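Home Textiles & Everyday Care | Student Edition | Unit 3: The Bedroom

CHAPTER 7
Bed Covers, Mats, and the Clothes That Land on Them

I learned to make a bed from my aunt in Planthorpe, and I learned it badly. She'd pull the quilt up over whatever was there (pajamas, a magazine, once the cat) and call it done. For years I thought that was the whole subject! Then I rented a room of my own, slept through one sticky August, and found out how much there is to know about the layers you lie on and the clothes you drop on top of them.

So let's start with the layers. In a hot climate, lots of people put a woven mat over the bedding for the summer. A bamboo-style mat doesn't hug you the way a cotton sheet does, and air moves a little better underneath your legs. Many have a cloth border or a darker woven edge, and that edge is the first place I look when I'm checking one for wear. Under the mat you may find almost anything, but my favorite is a patchwork quilt, the cheerful kind with polka dots and cartoon animals next to plain quilted panels. 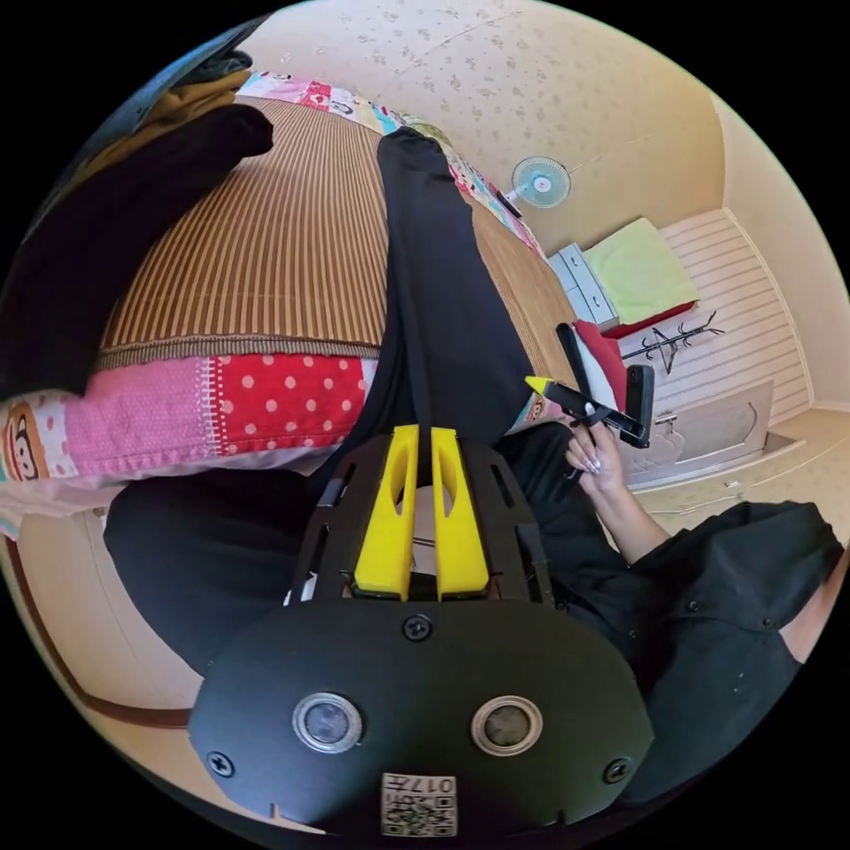 A patchwork cover gives you a small problem, though. Every patch may be a different cloth. One panel shrinks, its neighbor doesn't, and after a few hot washes the whole thing puckers like a raisin. I wash mine cool, on its own, and dry it flat over two chairs. My old quilt has 184 patches (yes, I had a rainy evening) and I've only had to replace a handful.

Mats are easier. Wipe along the weave with a cloth you've wrung out hard, then stand the mat on its side somewhere airy. Don't fold it against the strips. I did that once and got a crease that poked me in the hip until September.

Now for the clothes. My friend Siyabonga Le Roux ran the laundry room at the Hurard guesthouse for a long time, and one busy summer she kept a notebook of what guests left behind. She got to 1,140 items, and nearly 405 of them were black. Her theory is that black clothes vanish into each other. Drop a black shirt on black pants and you've lost the shirt till laundry day! I've tested this at home more often than I meant to.
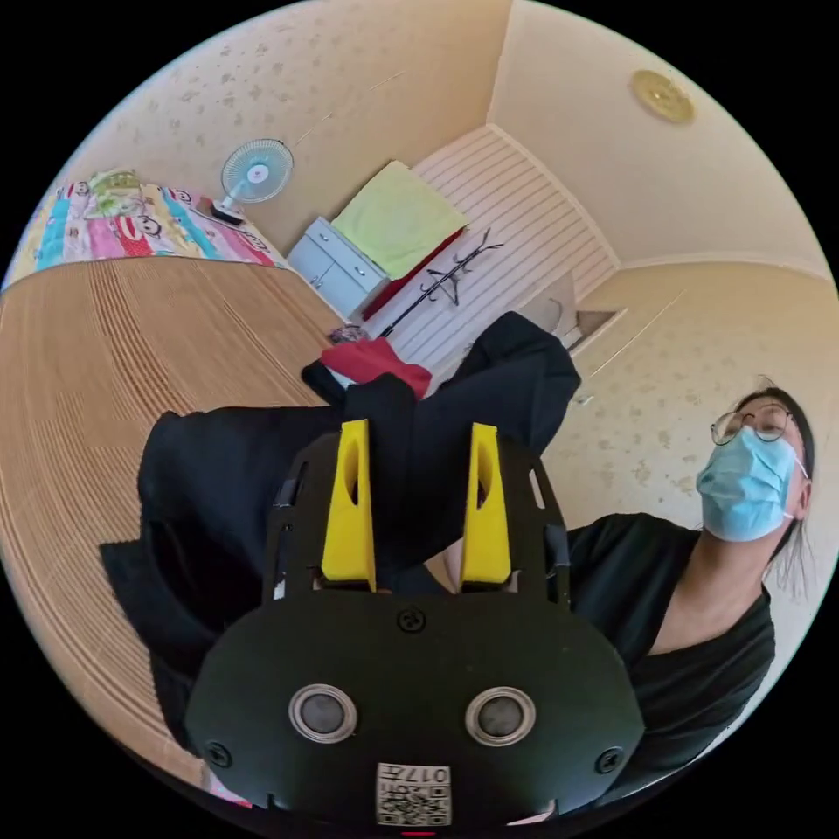
Black cloth also shows every bit of lint, so I'm fussy about where it ends up. A wooden floor is kinder than a rug, but even a clean-looking one gives up dust along the baseboards. Shake the garment out first, once, hard, holding it by the shoulders or the waistband. Small things love to hide in the folds of big ones, and a stray red sock in a dark load is no disaster, but the same sock in with your pale pillowcases will teach you about dye. We'll get to dye in Section 7.3.

Before you read on, go look at your own bed and write down each layer, top to bottom, with what it's made of if the tag tells you. Keep the list. You'll need it for the washing chart in Section 7.1, where we begin with the sheet.

© Bittencourt Learning. Questions about this chapter? Write to our Risau office. Back to top

We use cookies to remember your page and chapter. Accept | Manage settings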